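Search this site
Enter keywords
Go

Skolstead Bench Notes: desktop PC teardown and rebuild set
October 28, 2023
By Elibariki Mfaume

# README

## What this is

Skolstead Bench Notes is a written record of desktop computers being taken apart and put back together at part level. It covers tower cases, motherboards, memory, processors, power supplies, drive cages and the cables that join them. The current release has 219 entries across 8 folders. Each entry is one work step with a short text note, a parts list and at least one picture.

The notes were first kept for the repair bench at Asamoah, where older office machines are stripped, sorted and rebuilt for resale. They were cleaned up in March and put into one format. The old handwritten sheets are not included.

## Folder layout

 case/ panels, latches, handles, drive cages
 board/ motherboard, standoffs, expansion slots
 cpu/ socket, lever, retention frame, cooler
 memory/ modules and slots
 power/ supply unit, main and auxiliary leads
 storage/ drives, SATA data and power cables
 trays/ loose parts, sorted by type
 misc/ anything that fits nowhere else

File names start with the folder name, then the entry number, then a letter if a step was split. There are gaps in the numbering where duplicates were taken out. The gaps were left alone so that old references still work.

## How the notes are written

Every note assumes the tower is on its side with the side panel off. Left and right are given as you look down into the open case. If a machine had to be turned for a step, the note says so on the first line.

Processor sockets are logged as open or closed, and separately as filled or empty. An open socket means the load lever is up and the metal frame is lifted. Please keep the two fields apart when you add entries – in the first version they were one field, and 157 entries had to be read again by hand.

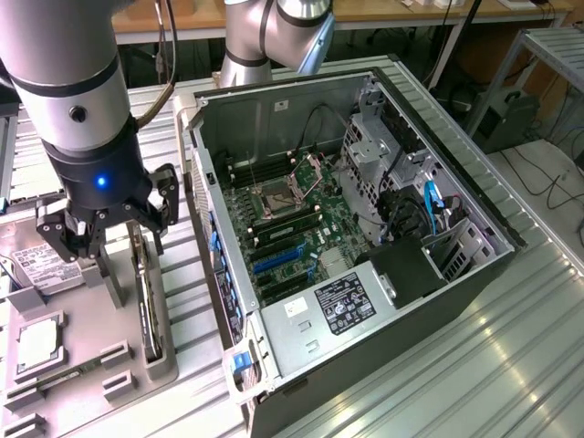
Memory is logged by slot. An empty slot still gets a line. Slot color is recorded only when it differs from the slots next to it, and the same rule applies to expansion slots. Module size and speed go in the parts list if the sticker can be read. If it can't, leave the field blank and don't guess from the color of the module.

Power supplies often sit over part of the board when the case is lying down, so some board entries are marked "partial". That mark means a section was covered at that step. It says nothing about the condition of the board.

Cables are named by type and color, as in "SATA, blue". Black leads that could not be traced to a connector are written as "black, untraced". There are a lot of these.

## Fields

- entry: folder and number
- step: one sentence, present tense
- socket_state: open, closed, unknown
- socket_filled: yes, no, unknown
- slots: one line per slot
- cables: type and color
- partial: yes or no
- remarks: free text

## Known problems

- 3 entries in storage/ have the wrong parts list. They are marked in remarks.
- "Drive cage" and "drive bay" are used for the same thing in the older notes.
- Screw types are recorded unevenly. The Jerberg cases have full lists, the Rasa ones mostly don't.
- The misc/ folder needs sorting.

## Adding to the set

Copy the blank note in misc/, fill in what you can and send it with the pictures. Use the next free number in the folder, even if there is a gap lower down. Corrections to old notes are welcome – put your initials in remarks and leave the original wording above your change.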